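**Breaker trips when the compressor and the dust extractor start together**

Posted by Tayla Stubbs

I rent a small unit at Flisham with one 20 A circuit feeding the bench wall. The compressor runs alone without trouble. So does the extractor. If the compressor cuts in while the extractor is spinning up, the breaker goes. The combined nameplate load is 3850 W at 240 V. Do I need a bigger breaker?
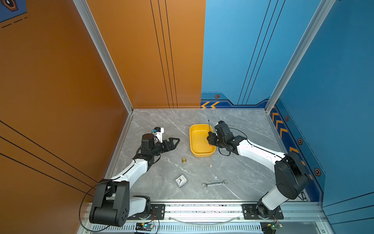

Kofi Abugri: No. The breaker protects the cable, so its rating follows the conductor size. Your running load is 16 A, which is already the limit for continuous use on a 20 A circuit (80 percent). Motor inrush is several times running current for a fraction of a second, and two starts overlapping will reach the magnetic trip.

Options, cheapest first:

- Fit a delay relay so the extractor starts 4 seconds after the compressor – this only helps if you start both by hand.
- Move the compressor to its own circuit.
- Add a soft starter, if the motor type allows it.

I would do the second. A pressure switch cuts in whenever it likes.

**Gifty Agbeko**

had this at Dotthorpe, turned out to be a loose neutral. check your terminals

**Chalerm Kamolrat**

Agree with Kofi on the separate circuit. Also check the unloader valve. If it sticks, the compressor restarts against a full head and draws far more than it should. Ask your landlord before anyone opens the panel.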